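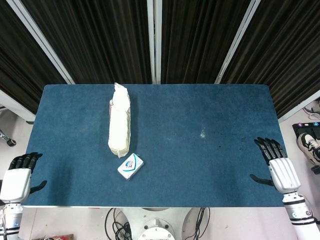

Trarkholm teleop sessions - FAQ

Do I need experience?
No. 10 minutes practice with the gloves, then you're on.

How many demos so far?
1,513 kept, 73 binned. Binned = dropped item, or operator stopped halfway.

Can I guide the arms by hand instead?
Yes, but motors off first. Ask before you touch.

The fingers lag behind mine. Broken?
Probably not. Slow down. Still laggy, restart the Nisum client, wait for it to reconect.

Things on the table keep ending up in the same place?
Move them between goes. Turn them too. Same spot every time is no use for training.

I fluffed a grasp, start again?
No, carry on and recover. Max 2 retries then press discard.

Where do the recordngs go?
Smits server, overnight.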